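Filed under: Home & Living | Features

The Return of the Household Calendar

For most of the last century, the care of a home followed a written schedule. Linens were turned in one season and mended in another, and the pantry was emptied and scrubbed before the first frost. The practice faded as working hours changed and as stores began to stay open late. It is now finding its way back into apartments and family houses alike.

The Rácz Institute for Domestic History, which opened its reading room to the public on 2nd June, holds 387 household calendars, most of them handwritten. The earliest were kept by families in the mill town of Widine, where coal smoke made regular cleaning a matter of health as much as pride. A typical page assigns one task to each morning and leaves the afternoon free. Entries are short: "stair rail," "lamp glass," "under beds."

The calendars also record what a household could afford. One Widine family replaced its brooms every January and wrote down the price each time. Another kept a single broom for four years and noted, with evident regret, the day its handle split.

Interest in the collection has grown steadily. The institute received 2,614 requests for copies last year, many from readers who wished to use the schedules in their own homes. In response, the town library at Kelent now offers a two-part evening course on planning domestic work. Participants draw up a calendar at the first meeting and return with corrections at the second.

The corrections tend to be similar. Beginners assign too much to a single day, and they forget the tasks that come before a task - clearing a shelf takes longer than dusting it. The course recommends keeping supplies on the floor where they will be used, so that a short job does not begin with a trip to the basement. 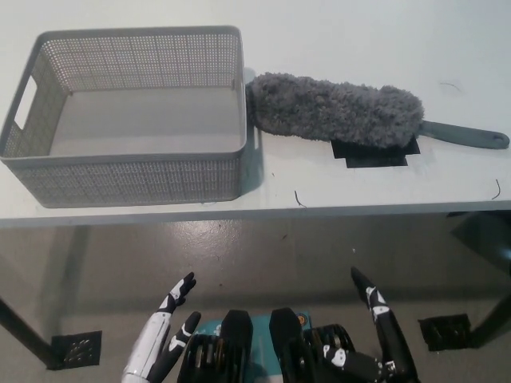 Felum, a small press that specializes in practical books, will publish a selection from the Rácz collection next January. The volume reproduces the original pages at full size, including the stains, and leaves the facing pages blank for the reader's own entries. Its editors have added no advice. They have supplied a glossary for terms no longer in common use, along with a short account of the Widine mills and the families who worked in them.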